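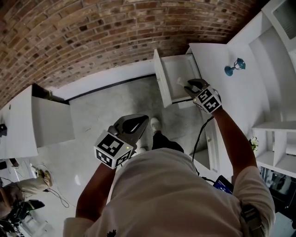
Gripper in hand, brick ceiling overhead.

February 2025 - household survey, notes

Drarkcombe returns are in: 455 mailed, 287 back. Nokstead is slower, so I left it out of the tables for now.

Read through the write-in answers on the gender question. 36 people used the box. Most gave a word we already list, a few wrote "prefer not to say" by hand. Recoded the first lot and kept the original text in column F.

Age bands don't match the Direo file - theirs start at 16, ours at 18. Need to drop the under-18s before comparing.

Still to do: weights, and a second coder for the write-ins before May.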